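Foro Bollisness > Casa y orden > Escritorio y papelería

Tema: Cajonera blanca de sobremesa, cuatro cajones, ¿cómo la organizáis sin perder la cabeza?

neema_laizer
Buenas. Me he rendido y he comprado una cajonera pequeña para encima de la mesa: caja blanca, cuatro bandejas claras apiladas, todo muy nórdico y muy sereno. Llevo con ella desde marzo y sigo buscando las tijeras. ¿Qué metéis en cada cajón? Mi sistema actual consiste en abrirlos todos y suspirar.

Kheri_R
El de arriba, lo de todos los días. El de abajo, lo que no quieres ver: garantías, pilas sospechosas, la llave de algo. Los dos del medio dan igual, son relleno arquitectónico.

gladys.sang
Discrepo con Kheri, como es tradición en este subforo. El segundo es el mejor cajón de la casa. El de arriba acaba siendo un vertedero porque la mano va sola. En el segundo hay que querer entrar, y eso ya filtra mucha tontería. Yo guardo ahí tijeras, cinta y el metro, y en dos años no he perdido nada salvo el metro.

neema_laizer
Gladys, «salvo el metro» me quita bastante fe en el método.

Stella Mollel
Antes de hablar del contenido habría que hablar del sitio. Yo tuve la mía meses pegada a la pared, de lado, y para abrir un cajón tenía que retorcerme como si saliera de un coche de dos puertas. Ahora está de pie al fondo del tablero, con el frente hacia donde me siento, y delante solo dejo libre lo que ocupa una bandeja abierta del todo. 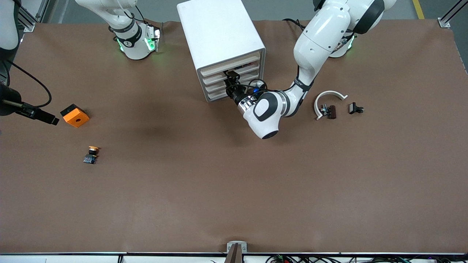

La otra cosa que aprendí es que lo que se deja suelto en la mesa se reproduce. Si un trasto lleva una semana al lado de la cajonera y no ha entrado, es que no tiene cajón y hay que dárselo o despedirse de él. Mi marido opina que esto también va por él.

Kheri_R
¿Y encima de la cajonera qué pones? No me digas que nada, que no te creo.

Stella Mollel
Nada. Una planta la primera semana – la planta no era partidaria.

imani_tanui
Llego con la pregunta práctica. ¿A alguien más se le atascan las bandejas? La mía es una Plustwood y el tercer cajón se abre cuando le apetece. Tiro, no sale, tiro más y sale con todo el contenido camino del suelo. El martes recogí clips hasta la hora de cenar.

gladys.sang
Vela de toda la vida. Sacas la bandeja, frotas el canto con cera, la metes y la sacas unas cuantas veces. Y no la cargues hasta arriba, que seguro que roza con la de encima.

Kheri_R
Ni caso a lo de la cera, que coge polvo y en un mes tienes una lija. Comprueba primero que la mesa no cojee. Yo le echaba la culpa al mueble y era el tablero, que estaba vencido de un lado.

gladys.sang
Tres años llevo con cera. Lijas, cero.

imani_tanui
He hecho las dos cosas para no ofender a nadie. La mesa cojeaba y además le he dado cera. Ahora el tercero va como la seda y el que se atasca es el cuarto.

neema_laizer
Resumen de mi tarde, por si sirve: arriba bolígrafos y notas, segundo tijeras y cinta (Gladys, no me falles), tercero cables, cuarto el cajón de la vergüenza. Le he puesto etiquetas a todos menos al último. He encontrado tres sacapuntas y un mando que no es de nada que yo tenga.

Kheri_R
Ese mando no lo tires. En cuanto lo tires aparece el aparato.

Stella Mollel
Tíralo, Neema.

neema_laizer
Está en el cuarto.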